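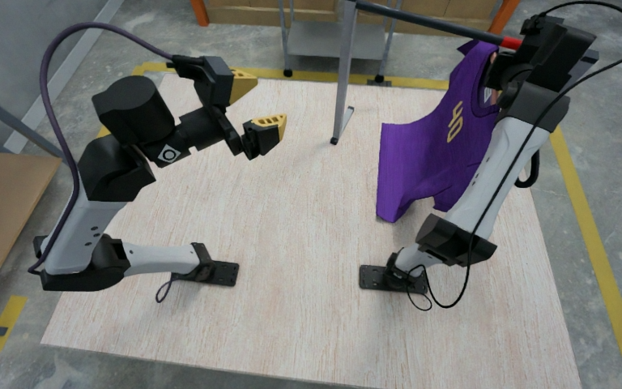 Fig. 1. Two arms, a board and a purple shirt on the rack.

Home Projects Reports Staff Search

Prunes in Place of Sugar: Can an Oat Biscuit Survive It?

Final report, individual project, Wurwood College

1. Background

The project began with my grandmother's oat biscuits, which are excellent and are mostly sugar. I wanted to find out how much of that sugar could be taken out and replaced with prune purée before people stopped calling the result a biscuit. Prune purée is an old trick in low-fat baking, where it usually stands in for the butter. I left the butter alone. I am not a monster.

The idea is simple enough. Prunes are sweet, they hold on to water, and they contain sorbitol, which tastes less sweet than table sugar and has other well-known effects that I decided to treat as a matter of portion size. A biscuit needs sugar for more than sweetness, though. Sugar melts in the oven and lets the dough spread, it helps the edges brown, and when it sets again on cooling it gives the snap. Take it out and all of that has to come from somewhere else, or be done without. My proposal form said I expected "some change in texture". I would like credit for that sentence.

2. Ingredients

Oats, butter, plain flour, bicarbonate of soda, salt, soft brown sugar and golden syrup, all bought locally. The flour was Durkel plain, since the college store stocks nothing else. The purée was Pruver, sold in tubs and thick enough to stand a spoon in. I also made my own by soaking prunes in hot water and blending them, which was cheaper and took most of an afternoon and one blender. The blender has been replaced.

After the first bakes I used only Pruver, because my own purée was never the same thickness from one batch to the next. A supervisor's note on my draft reads "so measure the water, then". This is fair.

3. Method

Every batch was made up to 800 g of dough. The control followed the family recipe as written, once I had persuaded my grandmother to say what "a good bit" of syrup was in grams. The test batches replaced a quarter, a half, three quarters and finally all of the brown sugar with the same weight of purée. The syrup stayed in throughout. I know that swapping by weight is crude, because purée is largely water and sugar is not, but it is what a home baker would do, and home bakers were supposed to be the point.

Butter and syrup were melted together, the bicarbonate went in with a spoonful of boiling water, and the dry ingredients were stirred through. The dough rested in the fridge, was rolled into balls by hand, flattened with the bottom of a glass and baked on lined trays in the Ibrahim kitchen, which has 2 ovens. They do not agree with each other. The left one runs hot at the back, so trays were turned halfway, and from the second round onwards I used only the right one and queued for it like everybody else.

Biscuits cooled on the tray, then on a rack, and were sealed in tins until tasting the next day. Spread was measured across the widest part with a ruler. Snap was judged by snapping.

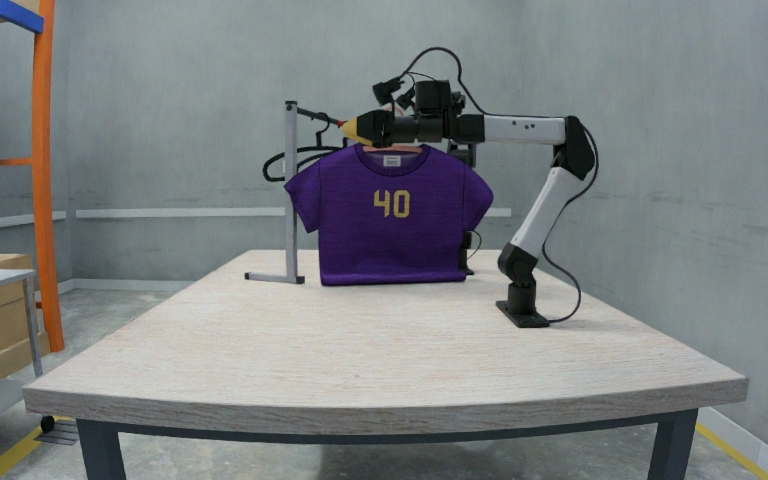
Colour turned out to matter more than I had planned for, so I ended up needing a way to write it down. The control was the gold that people expect from an oat biscuit. At a quarter prune the colour was slightly deeper and, if anything, looked more expensive. At a half it was brown all over, including the middle, which made it very hard to tell when a tray was done. Past that point the raw dough had a distinctly plummy cast, and I started marking the batches on a scale running from mustard at one end to deep violet at the other. No dough ever reached the violet. The full prune batch got nearer than a biscuit should. Once baked it went a flat dark brown, and I have recorded it as such, although my notebook for that day says "slate".

4. Results

Spread fell with every increase in purée. The quarter batch spread almost as well as the control. The half batch spread a little and then seemed to think better of it. The three-quarter and full batches came out of the oven exactly the shape they went in, down to the ring left by the glass, which I suppose is a result for anyone who wants to stamp a pattern on something.

Texture went the same way. The quarter batch had a crisp edge and a chewy centre, and it kept the edge for a day in the tin. The half batch was soft throughout, like a flapjack with ambitions. The full batch bent. 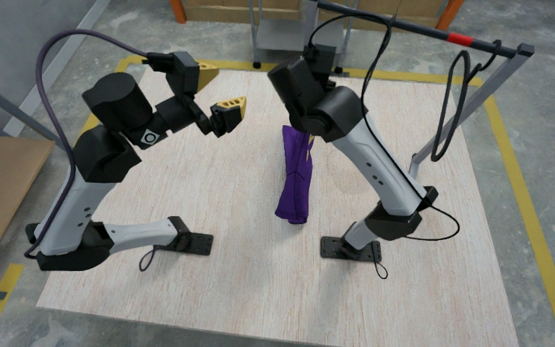 Somtochukwu Okeke
Second-year student, Food and Baking Studies, Wurwood College

Tasting was done by 18 people, all students or staff, none of them paid. Each was given a plate with one biscuit from every batch, coded by letter, plus water and a form. They were asked to score sweetness, texture and overall liking, and to write a comment if they wished. They wished.

The control scored highest for liking and I do not propose to pretend otherwise. The quarter batch came just behind it, and on texture it was slightly ahead. Several people picked it as the "normal" one. The half batch split the room: those who like a soft biscuit were fond of it, and those who do not wrote in capitals. The three-quarter batch was described as "healthy" by people who did not mean it kindly. Of the full batch, one form says only "cake?" and another asks whether it was finished, and I am still unsure if that was about the baking or the project.

Sweetness scores dropped less than I expected. Even at half prune most tasters marked the biscuit as sweet enough, and I think the syrup was doing a lot of the work. A better design would have varied the syrup as well. I thought of this on the bus home after the tasting.

5. What went wrong

The first round was thrown out, as the oven problem had not been spotted and half the control was charcoal. One tray of the three-quarter batch was eaten by persons unknown before it could be measured -- a compliment that batch received from no other source. I also ran out of the original oats midway and bought a different, finer kind. The finer oats took up more water and the dough came out drier, so the half batch was made again from scratch to match the others.

The tins should have been lined. By the second day the softer biscuits had stuck together, and separating them did nothing for the spread figures.

6. Further work

With more time I would hold back some of the water by cooking the purée down in a pan first, and bake the half batch for longer in a cooler oven to see if the edge comes back. I would also like to try dates, which are sweeter and paler. A repeat tasting is pencilled in for May with 2 batches only, the control and the quarter, and a bigger plate.

My thanks to Nnamdi Balogun, who supervised, read three drafts, and ate a full prune biscuit in front of me without changing expression. My grandmother has been sent the quarter batch. She says it wants sugar.

Submitted February 9, 2024

Contact | Accessibility | © Wurwood College | Back to top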